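How to Clean and Re-season a Kitchen Drain That Smells

Posted by Smaranda Căpraru, Aug 4, 2018
Filed under: Kitchen, Plumbing basics

A drain that smells is usually a drain with a film of grease and soap on the inside of the pipe. Food sticks to the film and rots. Pouring scented cleaner on top covers the smell for a day or two and leaves the film where it is. The method below takes it off. Set aside an hour, most of it waiting.

What you need

A bucket that fits under the sink
A bottle brush with a long, bendable handle
Dish soap
Baking soda, one cup
An old towel
Rubber gloves
Slip-joint pliers, if your trap nuts are metal or very tight

Step 1. Find out where the smell comes from

Plug the drain and leave it for ten minutes. Pull the plug and smell right at the opening. If it is strong there, the film is in the drain or the trap. If you smell nothing at the opening but the cabinet stinks, look for a leak or a damp cabinet floor first. Also check the overflow hole if your sink has one.

A sink that hasn't been used in weeks may only have a dry trap. Run the water for a minute and see if the smell is gone by the next day.

Step 2. Clean the strainer and the opening

Lift out the strainer and scrub both sides in hot soapy water. Wipe under the rim of the drain with a soapy rag. If you have a garbage disposal, switch it off at the breaker before you go any further, then fold back the rubber splash guard and scrub the underside. A lot of the gunk sits there, and on some sinks it is the whole problem.

Step 3. Take off the trap

The trap is the U-shaped piece under the sink. Put the bucket below it. Loosen the two slip nuts by hand, turning counterclockwise, and let the water run into the bucket. Note which way the washers face as they come off. A phone picture helps.

Do not rinse the trap in the same sink. I have done this. Adebayo Ekpo, who taught the repair class I took one March, told us he had done it too.

Step 4. Scrub

Work the bottle brush and dish soap through the trap until the inside feels smooth. Then bend the brush and clean as far as it will reach into the pipe from the sink and the pipe in the wall. Rinse the trap outdoors or in a utility sink.

Step 5. Put it back

Seat the washers with the tapered side facing the joint, the same as they were. Tighten the nuts by hand, then a quarter turn more. Replace any washer that is cracked or flattened.

Run the water and feel each joint with a dry finger. Fill the sink, let it all go at once, and check again. Leave the towel under the trap overnight.

Step 6. Finish with baking soda

Pour the cup of baking soda down the drain, leave it 16 minutes or so while you clean up, and flush with hot tap water. Skip boiling water if your pipes are plastic.

Keeping it clean

Wipe greasy pans with a paper towel before washing them. Run hot water for a few seconds after the last dish. Brush under the rim once a week and take the trap off once a year.

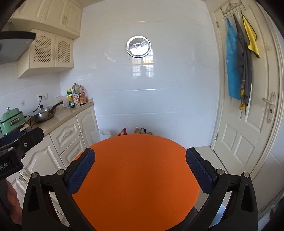

If the smell comes back within a few days, the film is probably farther down the line, past where a brush can reach. A hand-cranked drain snake run into the wall pipe will often get it. Gurgling after the water drains points to a blocked vent, and for that I would call a plumber.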